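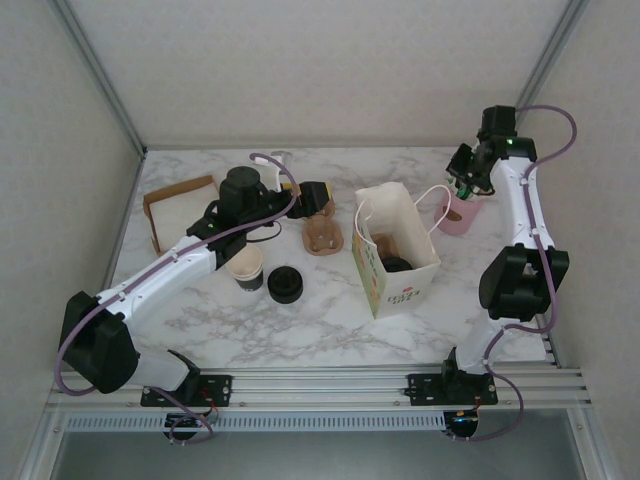 **Ambros Steiner:** Before anybody orders, ask Brirnmont what is included in the price of 3000. For me the second arm was included but the wrist cameras were not, and the page in the shop does not make this clear.

---

**hallway_bench** (thread starter)

Thank you, Ambros. I had the same surprise. I will put it in the review, which follows now. English is not my first language, so please ask if something is not clear.

**Pollus two-arm kit, review after the first period of use**

We are a small workshop in Turutska and we bought the Pollus to learn if packing of takeaway drinks can be done by a machine that we can afford. Cups, lids, pulp carriers, paper bags. I paid the full price and I have no connection with the seller.

*Assembly.* The arms come assembled, the rail and the posts do not. The manual is good up to page 14 and after that the drawings belong to an older version of the base plate. The holes do not agree with the drawing. I wrote to support and got the right drawing the next morning.

*Cables.* The purple cables are thick and quite stiff. You have to leave a large loop at the wrist and another one at the elbow, or the arm pulls against its own cable when it turns. The manual says to tie them short. Please do not tie them short.

*Fingers.* The yellow finger pads are the best part of the kit. They have small pockets in the surface and they give way a little, so a paper cup is not crushed immediately. With the hard fingers from my older gripper I damaged many cups.

*Software.* It is called Jin. It records what you show to the arms and it plays it back, and there is a training part which I have used only a little. Teaching a simple pick is easy. Teaching the two arms to work together is slow, and the manual has just one paragraph for it.

---

**mok_tooling**

Nice write-up. I have to disagree about the fingers though. Mine slip on anything glossy. Lids are a nightmare, they spin out when the pad touches only the rim. What force setting do you use?

---

**hallway_bench**

I use level 9 for cups with a lid on and lower for empty ones. For a single lid on the table I agree with you, it is difficult. If the lid is standing on its edge I can take it. If it is lying flat I did not find a reliable way until now.

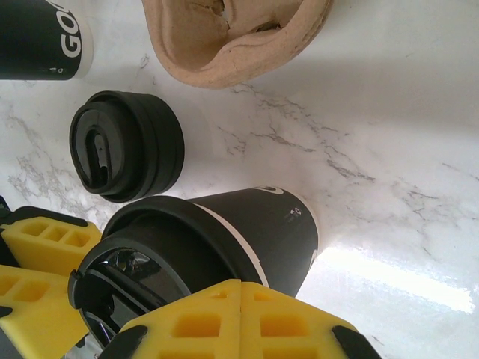
*Wrist view: cup with lid held in the yellow pads, one loose lid and a pulp carrier behind.*

Please look where the pads touch. I try to come near the mouth of the cup, where the lid makes it stiff. In the middle of the cup the paper bends and the grip becomes worse.

Another point for the wrist camera: white marble is not a good table for it. There is a strong reflection at the lower right and the exposure suffers. I would choose a matte surface if I began again.

---

**mok_tooling**

OK, that grip makes sense. I was going for the middle every time. Still think the pads should have a rubber skin at this price.

---

**Ambros Steiner**

They sell a rubber skin as an extra. It came off my left gripper in the second week, so I cannot recommend it.

About the table I do not agree. We want the camera to see glare in training, because the customer's counter will also have glare. If you train on a perfect matte table you get a robot for a perfect matte table.

---

**hallway_bench**

This is a fair argument. For a first project I would still take the easy table and make it harder later, but I understand your way also.

---

**r_quill**

Does the right arm reach all the way into an open paper bag standing up? I need to place things inside, not drop them from above. The seller told me yes, and then told me "it depends on the bag".

---

**hallway_bench**

It depends on the bag :) With a wide carrier bag, handles folded to the outside, the gripper goes in. The body of the gripper is bulky, so with a narrow bag it touches the walls first and pushes the bag over. Twisted paper handles are also a problem if they stand up, the fingers catch them. I open the handles by hand before the start.

---

**r_quill**

Thanks, that is more than I got from the seller. And the error 211 people mention?

---

**hallway_bench**

I had it in July. In Jin it says only "joint limit" with no joint named. In my case it was the left wrist and the reason was again the cable. After I made the loop larger it did not come back.

---

**mok_tooling**

Got 211 on the elbow with plenty of slack, so it's not always the cable. Support had me redo the zero position and that fixed it for a while. Then it came back. I'm on my third calibration, and I think the elbow is simply the weak spot of this arm.

---

**Ambros Steiner**

Which firmware? The update from 9/28/18 changed the elbow limits. Before that the error came also in normal positions.

---

**mok_tooling**

Older than that. Didn't know there was one - the updater says I'm current.

---

**Ambros Steiner**

The updater in Jin checks only the controller. For the arms you have to open the service menu and update each arm separately. Left one first, and power off between the two.

---

**r_quill**

So would you buy it again? Both of you.

---

**Ambros Steiner**

One arm, yes. For two arms I would wait for better software.

---

**hallway_bench**

I would buy the two arms again, with the cameras in the first order and without the rubber skin. For a shop that wants to pack real orders tomorrow I would say no. The work with the bag needs a person beside it still.

@mok_tooling please write here if the arm update helps with the elbow. I have not installed it on my right arm yet and I would like to know before I do.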